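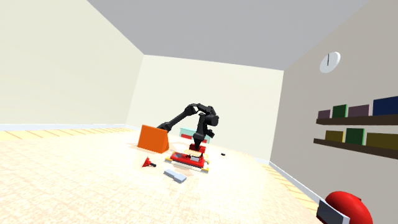 Caderno da oficina de dados: contratos de Nakus
20 de julho de 2022

Retomei a base de contratos da câmara de Nakus onde a deixei. O Voltar terminou a extração durante a noite e deu 2.422 registos, já com os aditamentos. O ficheiro em bruto está na pasta partilhada e não é para mexer. Quem quiser limpar alguma coisa trabalha numa cópia.

Problemas da extração
O campo do fornecedor vem escrito à mão por quem carrega o contrato no portal. A Zokard aparece com e sem o tipo de sociedade, com o nome da rua colado no fim e, numa das fichas, com o número fiscal no lugar do nome. Ševčík perde os acentos em quase todo o lado e noutras fichas fica com caracteres trocados (codificação errada na origem, não é do Voltar, confirmei na página). Juntei tudo pelo número fiscal. Onde o número falta, deixei o registo à parte, com a etiqueta "por confirmar". São cerca de 700, mais do que eu queria.

As datas também dão trabalho. O portal mostra a data de publicação e só o PDF traz a da assinatura. Para a cronologia precisamos da segunda. O Matěj Slanina escreveu um guião que a vai buscar ao texto dos PDF; funciona nos documentos nativos e falha nos digitalizados. Esses têm de ser lidos um a um.

Ajustes diretos
Cruzei os ajustes diretos com as atas da assembleia municipal. Cinco contratos da Zokard para reparação de depósitos de água foram assinados antes da reunião em que a despesa foi autorizada. Dois deles têm a mesma descrição de trabalhos, palavra por palavra, e moradas diferentes. Pode ser texto copiado de um contrato para o outro por preguiça, pode ser a mesma obra paga duas vezes. Por agora não escrevemos nenhuma das hipóteses em lado nenhum, nem no rascunho.

Falta ver os autos de receção. A Drahomíra Kolář pediu-os em maio e recebeu uma resposta a dizer que o pedido tinha sido encaminhado, sem dizer para onde. Fica ela com a insistência por escrito e com a queixa à entidade de acesso aos documentos, se o prazo passar outra vez.

Ševčík
Consulta ao registo comercial feita. A gerência mudou entre o primeiro contrato e o último e a sede também. A morada nova coincide com a de um armazém que aparece numa fatura da Zokard. Não chega para dizer que há ligação entre as empresas. Guardei a certidão e a fatura na mesma pasta, com a hora da consulta.

Notas de método
- A soma dos valores por fornecedor só serve depois de retirar os aditamentos repetidos. A primeira tabela que circulou por correio está errada, apagar.
- Valores com e sem IVA estão misturados. Criei uma coluna para isso, preencher sempre.
- Cada número que for para o texto tem de ter a linha da base indicada ao lado. O Matěj refaz as contas sem olhar para as minhas.
- Capturas do portal: guardar a página inteira, com o endereço visível.

Por fazer
- Ler os PDF digitalizados, a começar pelos da Zokard.
- Reduzir a lista "por confirmar".
- Perguntar ao advogado se podemos publicar as moradas das obras.
- Preparar as perguntas para a câmara e para as duas empresas. Só seguem depois de a Drahomíra ter os autos ou a recusa.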